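Progress note for the Fover small grants people, covering up to the end of January

Hello again! You asked for something shorter than last time, so I'll try, though you know what I'm like.

## Where we've got to

The main thing we promised you under Pukalby was a way of teaching the arm to tidy a table without us having to write down what every single object looks like. We now have that working well enough to argue about. The method (we call it Harasym, mostly so we can stop saying "the new one") learns from people steering the gripper by hand, same as before, but we changed what it's asked to predict. The old version guessed the next bit of arm movement and nothing else. Harasym guesses the movement and also how far the fingers ought to be closed a moment later, and it gets marked down on both.

It sounds like a tiny change and it took us ages to see it. The old policy was perfectly happy with boxes and cups, and then hopeless with anything floppy, because it shut its fingers at the same point whatever was between them. Sweet wrappers were the worst of the lot – thin, shiny, see-through in places, and a different shape every time you let go of them. So wrappers are what I've been living with for weeks.

## What we collected

We have 400 steered runs in the wrapper set now, which is the number I gave you in the plan (I'm quite pleased about that). They're all done on the same tabletop with a muddle of packets left lying about, and the wrist camera goes along for the ride so the policy sees what the fingers see. I threw out the runs where whoever was steering gave up halfway. I kept the clumsy ones, where the fingers miss and come back for another go, and I'd defend that choice. When we trained without them the arm would miss once and then just hover there looking lost.

## Results so far

On torn wrappers the old policy lifted 2 in every 8 tries. Harasym lifts 5 in every 8 on the same test, same table, same lighting. I'd call that a real improvement but I wouldn't want you to put it on a poster yet! Most of the remaining failures are of one sort: the fingers close on a clear bit of film and slide off. On the printed parts it does far better, and I think it's simply that there's more for the camera to get hold of.

Motion blur was the other worry. When the wrist swings, everything on the table smears, while whatever is held in the tips stays fairly crisp. I'd assumed we would need a faster shutter. Before spending your money on one I tried training on the blurry pictures as they come, and it did no harm that I could measure, so the camera line in the budget hasn't been touched. I'd like to move it over to fingertip pads if you're all right with that.

## What's gone slower

Labelling. Stamuneo, our tool for marking the moment of contact, fell over whenever a run went over the length it expected, and I spent longer mending it than using it. It's behaving now. The write-up of the comparison is late as a result, and you'll have a draft next month.

## Next

Pads first, then clear film on its own as a separate test, then mixed piles. I also want to try leaving out the finger prediction for the last part of each run, to see how much of the gain really comes from there.

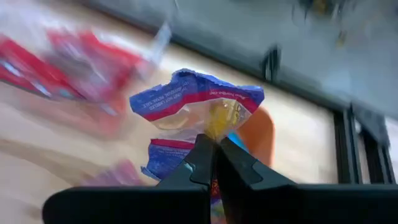
Comment from Fover: happy for the camera money to go on pads, just send us a line with the new split. We'd like the clear film test reported separately from the printed parts, even if the numbers are poor, and could the draft say how many of the clumsy runs were kept?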